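**Ticket: upstairs printer drops off wifi after lunch**

Opened by Hanna Kaczorowski, September 9, 2022

Okay, so the Norunard by the stairs vanished from the network again - that's 2 times this week! I restarted the Urio router and it came back for 14 minutes, then poof. Signal reads 80 at my desk, so I doubt it's range.
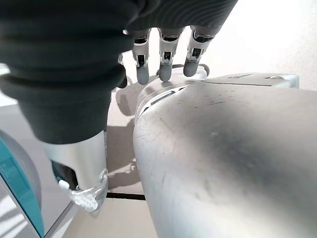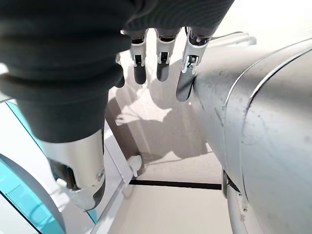
**Does the printer need a fixed address?**

It's the best fix for this model. Reserve one in the router under Devices, then power the printer off and on. I've done that now and I'm leaving the ticket open till Monday.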